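The Bowl You Throw Away

Somewhere in your house, probably behind the good napkins, there is half a pack of paper bowls. You bought them for a party. The party ate less chili than expected, and the bowls went into a cabinet, where they have been waiting for a second party that would not clash with them.

I have four such packs. One has pumpkins on it. One is gold at the edge and was meant for a baby shower that moved to a restaurant. The other two are plain white, bought in a hurry on separate occasions at separate stores, and they do not stack with each other. I know this because I tried one evening in July, while looking for batteries, and lost an hour to it.

The paper bowl is the least respected object on the American table. The paper plate at least has a reputation, even if it's a bad one. It folds under potato salad and people tell stories about it. The bowl does its job for ten minutes and goes in the bag with the corn cobs. And yet somebody designed it. Somebody sat in a meeting about how wide the rim should be, and then sat in a second meeting about what to print on that rim, and my guess is that the second meeting was longer.

The printing matters more than you'd think. A white bowl says that lunch is being provided and you should be grateful. Put a band of color around the top and it becomes a party. The center of the bowl stays white in almost every design on the shelf, and there's sense in that, given that the center is where the beans go. All of the decorating happens in the one strip that food isn't supposed to reach, a half inch or so of real estate that has to carry birthdays, graduations, the Fourth and the retirement of a man from accounting.

For years the strip carried balloons. Then came chevrons, which arrived in every home goods aisle at once and left the same way, and after chevrons a long period of leaves. We are now in a geometric stretch, heavy on blue and white, the kind of pattern that suggests tile in a country you once had a nice lunch in. I like it very much. It looks good with pasta salad and it looks good with nothing in it, and it doesn't commit you to a holiday.
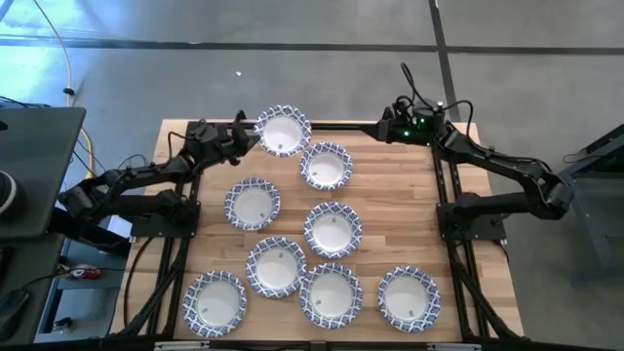 Blue and white has the further advantage of looking as if it might be real. From across a yard, on a wood table, with the sun in your guests' eyes, a patterned rim can pass for crockery right up to the moment someone picks it up and their hand rises faster than they had planned. I have watched grown adults do this. They recover quickly and say something kind about the dip.

The brands know it, too. Limia, whose bowls turn up at my grocery store next to the charcoal, sells a line it calls "tableware-inspired," a phrase I've been trying to apply to the rest of my life. Brunik goes the other way, with a thick, serious bowl in oatmeal beige that feels like being handed a brochure. Moura makes the prettiest rims of the three and the softest bottoms. I put hot soup in a Moura once and was able to follow its progress through the bowl with the palm of my hand.

That brings us to the numbers on the package, and they deserve a calmer reader than me. Packs in my cabinet and my neighborhood come in 20 and 36, and there's a giant sleeve for the ambitious that holds 200. I have never given a party for any of those. The usual crowd at my place is a dozen, and a dozen people use more bowls than a dozen, for reasons that become clear if you watch them. They put a bowl down to shake hands. They come back and find several identical bowls on the table, all with a chip in them, and they take a new one. A family of four can go through a pack of 20 before the burgers are off the grill.

There are remedies. You can write names on them, and then the pen goes missing. You can put a little sticker in each one, which works fine until the ice cream. I went to a block party where every bowl came with its own numbered tag and a matching raffle ticket, and I drew 61, won a citronella candle, and ate my coleslaw out of 61 all evening with a feeling close to ownership. I still think it was the best-run potluck I've attended. I would have kept the bowl if it had been possible to rinse it.

Then there's the matter of setting them out. Stacked, paper bowls grip one another like old friends, and every guest peels off two and spends a while trying to part them with a thumbnail before giving up and eating from the pair. (The double bowl is sturdier, I'll admit. I've done it on purpose.) Spread out in advance, they look generous and inviting, and then a breeze comes along and you are chasing them across the lawn in front of your in-laws. I've settled on spreading them out indoors, with a bit of table showing between them, and filling each one with something heavy before it goes anywhere near weather. Pretzels aren't heavy enough. Olives are.

Don't line them up too neatly, either. A strict grid of bowls makes people think there's a system, and they will stand there looking for the front of the line. A loose scatter gets them moving. Staggered is good. My sister-in-law does concentric circles, and it takes her guests a full minute to touch anything.

The best bowls I've used came from Serkach, a company that as far as I can tell sells only through party stores with a helium tank by the register. They had a stiff side, a rim you could get hold of and a pattern that didn't wander off-center on every third one. They survived up to two helpings of baked ziti. I went back a month later for more and the shelf had been given over to luau. The woman at the counter said they might be getting more in the fall, and then she said they might not.

So I bought the leaf ones. That makes five packs in the cabinet now, and I still haven't found the batteries.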